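Home | Columns | House & Street | Letters | About

Last updated: Dec 3, 2023

By Leokadia Szewczyk

Let the old house keep its ugly bits

I've lived in Kilton for 26 years and I have now been to more open houses than is healthy (I'm not buying, I just love looking). And I'm here to complain, because every single one of them has been scrubbed into the same house! Gray floor, no doors, a kitchen you could land a plane in.

My friend Wojciech Krajewska thinks I'm being sentimental. He took the wall out between his dining room and kitchen in March and he's thrilled with it, except that he now eats dinner looking at the dirty pans. I rest my case, sort of.

A small room with a door on it is a wonderful thing. You can be cross in it. You can leave a jigsaw out for 8 days. My hallway is badly lit and the pantry smells of onions and I wouldn't swap either one for all the quartz in the county.

And then there are the wires! Listings act as if people in pretty rooms never plug anything in. Real houses have cables, and they end up on whatever ledge is handy, and somebody has to reach up there and deal with them.
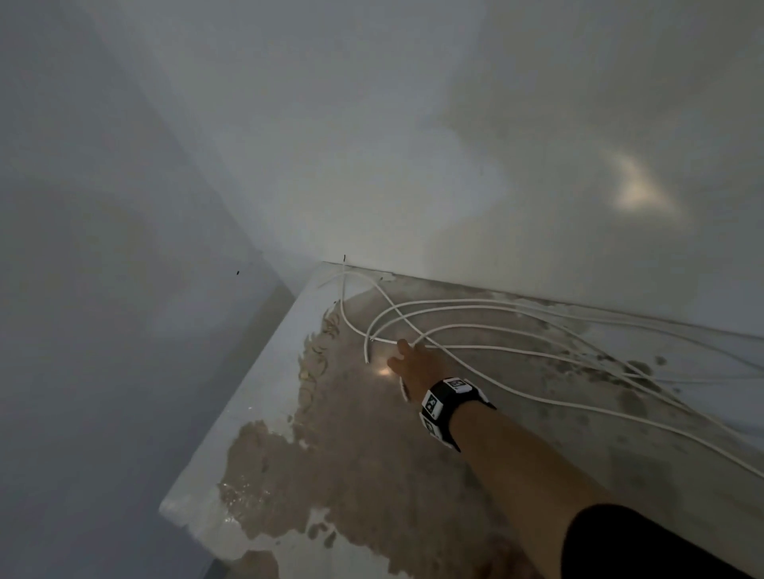 What I'd do instead

Live in the place for a year first. Fix the roof, fix the drains, paint if you must. A sander from the Mavard tool library costs 110 dollars for the week, and it'll do more for a sad old floor than ripping it out. Then, if you still hate the wall, fine, go ahead and knock it down. But keep the door. You'll want it back by winter.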